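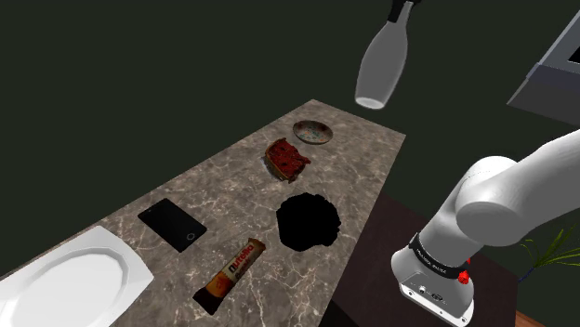
From: Thierry Marty
To: the bread and preserves list
Subject: Re: Low-sugar jam, the results

I've read this three times now and I'm still not persuaded. I'll quote the part I mean and then say why.

> We made up two batches from the same tray of plums in February, out
> of the freezer, one with the usual weight of sugar and one with
> half, using the Wamico setting powder in the second. Both were potted
> in 200 ml jars and kept in the pantry. Tasters at the Grarkach
> open morning preferred the half-sugar jam by a good margin, and
> none of the jars had spoiled when we opened them. I think we can
> now say that the old rule of equal weights is a hangover from the
> days before clean jars and decent lids, and the list's advice page
> should be changed to match.
>
> I'd also point out that the Figueroa survey had 2,416 replies and
> most people said they found shop jam too sweet. The demand is
> there. We are telling beginners to make something they don't
> even want to eat.

Taking the last bit first. Most people say shop jam is too sweet. Most people also go on buying it. I don't put much weight on what anyone ticks in a box about sugar, me included, as I'd have ticked the same one and then gone and had the apricot out of the cupboard. The survey asked about shop jam in any case. It didn't ask about home-made jam, and it certainly didn't ask whether people would like their home-made jam to need a fridge.

Now the tasting. Who was pouring, so to speak? If the jars were on the table with their labels on, then people knew which one was the new, lighter, better-for-you jam, and they had the maker standing in front of them looking hopeful. I have stood behind that table. You get told everything is lovely. One year I put out a marrow and ginger that I was ashamed of and it was praised to the skies. I'd like to know whether the two were tasted blind, what they were tasted on, and whether the same one always went first. On buttered toast I doubt I could pick them apart myself. Off a spoon I think I could.

The keeping is the part that bothers me. "None of the jars had spoiled when we opened them." When was that? If it was at six weeks then I'm not surprised and it tells us next to nothing. Full-sugar plum will sit at the back of my pantry for two years and the worst that happens is it goes a bit brown at the top. Nobody's claiming half-sugar jam goes off in a month with a sealed lid. The trouble comes after you open it, when it's had a buttery knife in it every morning and it lives next to the kettle. How long did the opened jars last, and where were they kept? There isn't a word on that, and it's what a beginner is going to run into first.

Then there's the powder. I've nothing against Wamico, I've used it for strawberries, which never set for me otherwise. But if the second batch had the powder and the first didn't, you've changed two things and given one of them the credit. A softer, brighter jam could well come from the shorter boil. I boil my plums hard for far less time than my mother did, with all the sugar in, and they taste a good deal fresher than hers. (She'd have disagreed.) Try the full sugar with the powder and a short boil, and then let's see which one people like.

I'd also want to know how the fruit was weighed. Frozen plums throw out a lot of juice as they thaw. Was that juice tipped in or poured away? I've poured it away before now without thinking -- it was in the bottom of the bag and the bag was in the sink -- and ended up with a batch so stiff you could have soled a boot with it.

As for the advice page, I'd leave it alone for the present. It says equal weights and it says why, and the people who come to us with a glut of plums and a borrowed pan mostly do all right with it. If somebody wants to add a note underneath saying that lower sugar can be done, that it should be kept cold once opened and eaten soon, and that it is better made in small jars, then I've no objection and I'll help with the wording. I do object to "hangover from the days before clean jars". Plenty of us are still not that good at clean jars.

I'm willing to be shown wrong on this. I've got 400 g bags of last year's damsons in the chest freezer and nothing planned for them, so I'll do two pans, both short boil, both with the powder, one full sugar and one half. Same pots, same shelf. I'll open one of each straight away and leave them on the side with the rest of the breakfast things and write down when I'd stop eating them. If anyone else has the fruit and can be bothered, please do the same with whatever you've got and keep notes.

One other thing while I'm writing. Does anyone still have the lids that fit the old Kodell jars, the wide ones with the slightly waisted neck? The new lids go on but I don't trust the seal, and I've a shelf full of the jars doing nothing. I'd pay the postage.

Thierry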